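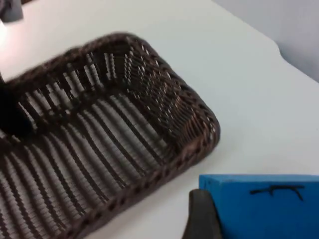
## 3.2 Household baskets in the Brirnidberg records

The parish lists for 1877 name four households that sold baskets at the July fair. McKinnon traced 1358 entries for the trade, most of them short – a surname, a price and a word for the shape. Open-floored baskets were used for fruit and bread and fetched less than close-woven ones.

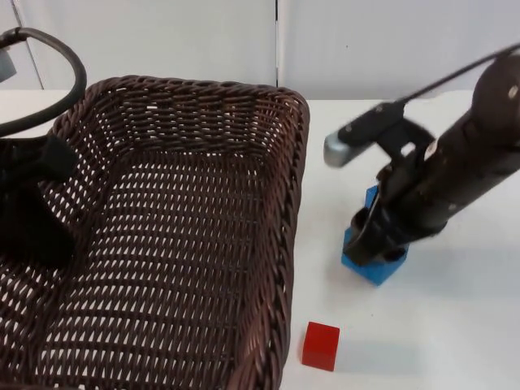 Prices fell after the Suklow road opened. Of the entries, 1032 give a buyer's village, and these are mapped in Figure 4.

**Figure 4.** Villages of buyers, by number of entries.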